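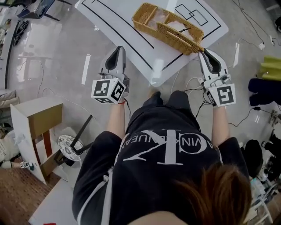
I own a sweater that I have worn for eleven winters, and I'd like to make a case for it.

It's navy, it came from a little shop called Vuvska that closed ages ago, and both elbows have been darned so many times that there's more darning than elbow. My sister calls it "the carpet." I wore it to her birthday dinner anyway, and she moved me to the end of the table (next to the kids, which suited me fine).

My argument is that we should all be repairing far more of our clothes, and that the reason we don't has very little to do with time or money. We're embarrassed! A patch still looks to a lot of people like you couldn't afford the new one. I grew up with that feeling. My mother mended everything in our house, beautifully, at night, and then begged us not to mention it at school. She matched her thread so carefully you'd need a magnifying glass to find the stitches. All that skill, and the whole point of it was to hide it.

I got into mending by accident last September, when a seam went on my good pants the evening before a wedding. I had a hotel sewing kit and a video I'd paused every four seconds. The result was awful. It held, though, through two hours of dancing, and I was prouder of that seam than of anything I'd done at work all year.

Since then I've been going to a repair evening at the library, run by Issa Rawashdeh, a retired upholsterer who will look at your stitches, sigh, and hand you the seam ripper. He charges $3 for thread and coffee. I've learned to patch jeans from the inside, to replace a zipper pull, and to stop using dental floss on buttons (it works great, he just can't stand it).

People tell me it isn't worth the effort when a new shirt costs less than lunch. Okay, fair. I've bought those shirts. I bought one from Etico last spring for $39, which felt like a lot, and the hem came down in the second wash. Sewing it back up took me an evening of television. Now I like that shirt, because I know it a bit. The cheap ones I never got to know at all.

I don't want to get preachy here. If you've got two jobs and three children, please do not darn socks on my account. And some things are just done. I had a raincoat that I patched, glued and taped until it was letting in more water than the umbrella, and I finally threw it out in the Tatberg Street parking lot, in a downpour, in a temper.

But if you have a free evening and a favorite thing with a hole in it, try. Use the wrong color thread. Let it show! I did the last elbow in bright orange, and a man at the bus stop asked me where I'd bought it. I told him I'd done it myself, and he showed me the pocket his wife had fixed, and we both missed the bus.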